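テーブルキルトカバー「Rosley(ロズリー)」

こんにちは、Girkeckの店主です。7月に先行で少しだけ出したところ、あっという間に棚が空いてしまったRosley、ようやく再入荷しました!お待たせしてしまった方、本当にごめんなさい。

Rosleyは、大きめの食卓のために作ったキルトのカバーです。うちはもともとソファカバーのCuestaシリーズから始まった店なので、テーブルものは正直ちょっと苦手意識がありまして(薄い布だと端がめくれるし、厚い布だと角がもたつくし)。縫製をお願いしているCetosnessの工房と何度もやりとりして、やっと「これなら自分の家でも毎日使う」と思える厚みに落ち着きました。

中綿は控えめです。お皿を置いてもぐらつかず、でも肘をついたときに板の硬さが直接こない、そのあいだを狙っています。キルティングの縫い目は洗っても中綿が寄りにくい間隔にしてあって、私は試作品を16回洗いましたが、四隅までちゃんと綿が残っていました。
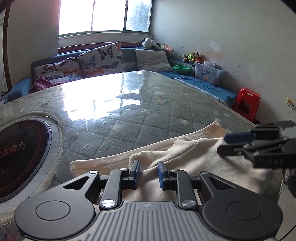

グレーグリーンのキルト地に、つやのある透明カバーを重ねて。

透明カバーは別売りです。お醤油やカレーが心配なお宅は一緒にどうぞ。布の手ざわりが好きだから何も敷かない、という方も多くて、私も夏のあいだはそっち派です。重ねるときは、先にキルトのしわを手のひらで中心から外へ逃がしてあげてください。ここをさぼると、上からいくらなでても直りません(経験者です……)。

色の話をもう少し。カーテンやソファと合うかどうか、いちばんよく聞かれるのがこれなんです。グレーグリーンは青にもグレーにも寄せられる色なので、手持ちの家具とけんかしにくいと思います。テーブルの向こう、明るい窓の下に見えるL字のソファが青とグレーですが、こういう組み合わせなら部屋がすっきりまとまりますよね。そこへくしゃっとしたピーチベージュの布が一枚入ると、急にやわらかくなるのも好きなところ。寒色ばかりで寂しいなと感じたら、ひざ掛けでもクロスでも、肌に近い色を足してみてください。

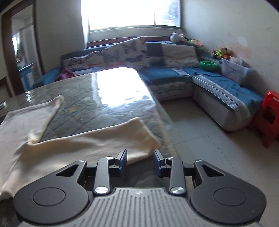 サイズ選びでは、天板の寸法に垂れ分を足すのを忘れないでくださいね。椅子に座ったとき膝にかかるのが嫌な方は、垂れは短めで大丈夫。グレーグリーンと迷ってピーチベージュ系の小物を先に買ってしまったという方も、窓からの光が入るお部屋なら、写真の布のような色は青やグレーのソファの手前でもきれいになじみますのでご安心を。丸テーブル用は今のところありません。リクエストはいただいているのですが、型紙から別ものになるので、もうしばらくかかりそうです。

お手入れ
洗濯機で洗えます。ネットに入れて、弱水流で。乾燥機は縮みのもとなので避けてください。干すときは二つ折りで竿にかけると、折り目がつきにくいです。透明カバーのほうは固く絞った布で拭くだけ。熱いお鍋は、必ず鍋敷きの上に置いてくださいね。

商品について
品名:Rosley テーブルキルトカバー
色:グレーグリーン
幅:92cm(2枚並べて使う方もいらっしゃいます)
重さ:800g
付属品:収納袋
別売り:透明カバー

送料と返品
他の商品と一緒のご注文でも、まとめて一箱でお送りします。未使用でしたら返品も承りますので、届いて「あれ、思った色と違う」となったら遠慮なくご連絡ください。画面の色と実物はどうしても少しずれます。気になる方には端切れもお送りしていますので、ご注文前に問い合わせフォームからどうぞ。

今回の入荷は81枚です。次回の縫製はCuestaの冬カバーが終わってからになります。

2024年8月22日(木) 更新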